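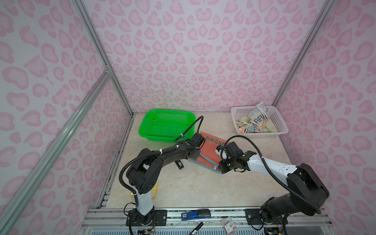
What does the Farano file cover?

It covers used wooden chairs offered for sale in shops on and near Trenum Street, with the asking price, the measurements and the condition of each chair as written down on the day of the visit.

Farano Used Chair Prices
README, last revised Thursday, February 20, 2025

Summary

183 chairs, 400 price records, 6 shops. A chair gets one row in the chairs table and as many rows in the prices table as there were visits on which it was still sitting there with a tag on it. Some chairs have a single price record and were gone by the next visit. One rocker has a great many, and its tag has faded to the point where the last few readings lean on the earlier ones.

The file started as an attempt to buy four matching dining chairs. I still don't own four matching dining chairs. I own three, plus one that matches if the tablecloth is long.

Files

chairs.csv, one row per chair
prices.csv, one row per chair per visit
shops.csv, one row per shop
terms.txt, the words dealers use and what they seemed to mean by them
README.txt, which you are reading

All files are plain text, comma separated, with a header row. Measurements are in inches. Prices are in dollars, before tax, as written on the tag. If the tag said "make offer," the price field is blank and the tag_text field says "make offer." I did not make an offer for research purposes.

Fields in chairs.csv

chair_id: a short code. The letter is the shop, the rest is the order in which I noticed the chair. A low number means the chair was near the door.

shop: matches a row in shops.csv.

kind: dining, side, arm, rocker, desk, folding, or other. "Other" has one chair that may be a plant stand. The dealer called it a chair, I sat on it, and we left it there.

wood_claimed: what the tag or the dealer said. Oak, walnut, maple, cherry, beech, "fruitwood," "hardwood," and in one case "good wood."

wood_checked: what I thought after turning the chair over and looking at an unfinished spot under the seat. Blank if I wasn't sure. It's blank a lot. I learned wood from a library book and a bad bookshelf, so treat this column as the opinion of someone with a flashlight.

seat_height, seat_width, seat_depth, back_height: measured with a steel tape. Seat height is taken at the front edge in the middle. For upholstered seats it's taken without anyone sitting in it, so the real number is lower, how much lower depending on the springs and on lunch.

joints: tight, slight, loose, or failed. See Condition below.

finish: original, refinished, painted, stripped, unknown. Most old finishes called original on tags are entered here as unknown.

repairs: free text, up to 200 characters. Common entries are "glue blocks replaced," "screw through tenon," and "brass plate, why."

set_size: how many chairs the shop was selling together. Sets are entered as one chair, measured on the best-looking one, with the price divided by the set size. This is a weakness and I'll come back to it.

Fields in prices.csv

chair_id, visit_date, price, tag_text, marked_down, remarks.

The marked_down field is true only if an older price was visible on the tag with a line through it. A lower price on a fresh tag counts as false. Babaei crosses things out and Kivitz writes a new tag, so by this measure Babaei looks like a shop in permanent retreat. Compare the actual prices if you want to know about discounts. 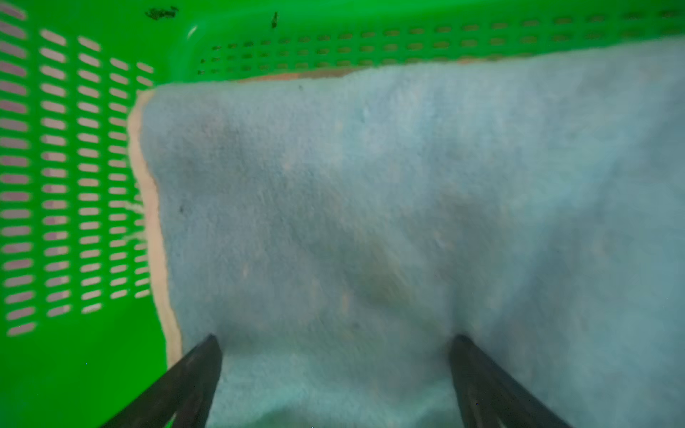

Green basket with a light blue towel.

How the records were made

I walked the same route, on foot, starting at the Trenum Street end and finishing wherever the coffee was. At each shop I asked whether I could measure things. Most dealers said fine and went back to what they were doing. One asked if I was from the city, and seemed let down when I wasn't.

Every chair was measured once, on the first visit. Later visits recorded the price and whatever else had changed, usually the chair's location. Chairs migrate. A ladder-back that begins in the window will spend a while by the register, then go to the back room, and then show up in the window again with a lamp on it. I have not tried to record the lamps.

Dealers' terms were copied as written. If the term was spoken, I wrote it down once I was back on the sidewalk, so spoken terms are less exact. There's a column for this in terms.txt and you should use it before quoting anyone.

Visits stopped in August. It was hot, two of the shops keep their doors open in place of air conditioning, and I had begun to greet chairs.

Condition

The joints field comes from the same test every time: stand behind the chair, one hand on each side of the back, push gently forward and then side to side. No movement at all is tight. Movement you can feel and can't see is slight. Movement you can see is loose. Failed means a part came away or was about to, and in those cases I put it down slowly and told the dealer.

The test is cheap and it's repeatable by one person, me. I tried it again on a handful of chairs a few weeks later without looking at the first result. The tight ones and the failed ones agreed. The line between slight and loose wandered, and I suspect it has to do with the floor. Kivitz has a wavy plank floor on which a perfectly good chair will rock like a boat. Where I could, I moved the chair to a flat spot near the counter. Where I couldn't, the remarks say "floor."

Seats were judged separately, in the repairs text. Cane is described as whole, sagging or broken. Rush is described the same way. Foam is described as foam, and if it had gone to crumbs, that's in there too.

Shops

shops.csv has the shop name or, for shops that preferred not to be named, a letter. Babaei and Kivitz were happy to be named. Kivitz asked that I mention they also buy. The other four are letters, and I'd ask you not to work out which is which, though it would take an afternoon at most.

The shop_type field says consignment, dealer, or thrift. It matters more than anything else in the file. A consignment shop is holding someone's opinion of their grandmother's chair, and that opinion comes down slowly. A dealer paid money for the chair and would like it back. A thrift store wants the floor space. If you run averages across all three you'll get a number, and you can have it framed.

What the file is good for

Getting a sense of what a plain, sound used chair was going for in one neighborhood. Seeing how long an overpriced chair can sit. Checking seat heights against a table you already own, which is what I needed, and which no listing ever seems to give. Arguing with a relative.

It may also be of use to people who write about how secondhand goods are described. "Rustic" turns up on chairs that are loose far more than on chairs that are tight. "Sturdy" turns up on both.

What it isn't good for

Appraisal. Please don't send it to an insurance company. There's no sale price anywhere in the file, only asking prices, and a chair that has vanished between visits may have sold, or gone back to its owner, or been taken home by the dealer, who had been sitting in it for weeks.

It says nothing reliable about age. Tags give dates freely, and I've copied them into tag_text, but I have no way to check them and neither did the tag.

It shouldn't be used to compare towns, or seasons, or anything involving the word "market."

Known problems

Sets, as promised. Dividing a set price by the number of chairs hides the fact that a matching group costs more per chair than a single does. If you care about this, filter on set_size and keep the two groups apart.
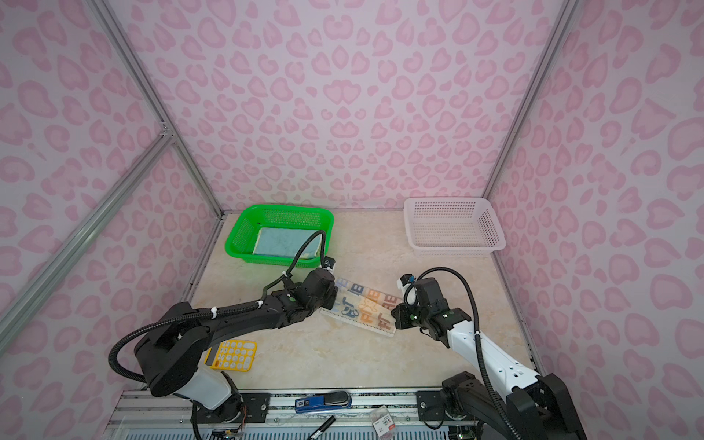 Doing it that way leaves you with rather few sets, and the ones that remain are mostly dining chairs from a single consignment shop with firm ideas about its own worth. I've thought about going back and measuring every chair in each set. In the one set where I did, the seat heights didn't match, which raised the question of whether it was a set, and I closed the notebook.

Duplicate chairs are possible. A chair sold by one shop on Trenum Street has been known to reappear at another a little farther along, cleaner and with a better adjective. I caught two of these by a burn mark and a child's initials. There may be others with no distinguishing damage. The ones I caught keep their first chair_id and have a note in remarks.

Early rows have no back_height. I hadn't thought of it yet.

The color column was removed. It contained "brown."

Some remarks are in a private shorthand. "NTB" is "nice to be in." "WW" is a wobble I couldn't find the cause of. "D asleep" refers to the shop dog, and explains why the depth is missing for that chair.

Corrections and reuse

Use the tables for whatever you like, free, with a mention of the Farano file if you publish something. If you find a mistake, send the chair_id and what you think it should say. Corrections to measurements are welcome if you measured the chair yourself. Corrections to wood are welcome from anyone who has ever worked with wood, and will be entered in wood_checked without a fight.

Please don't phone the shops about particular chairs. Those tags are old now, and Kivitz has told me that two people already have.

Changes in this version

Fixed swapped width and depth in the rows for shop C. Split "side" from "dining," which were one kind before. Took out a stool. Added the plate entries to repairs. Replaced "antique" with the tag's own spelling wherever I had tidied it up, so "antigue" is back and is correct as far as this file is concerned.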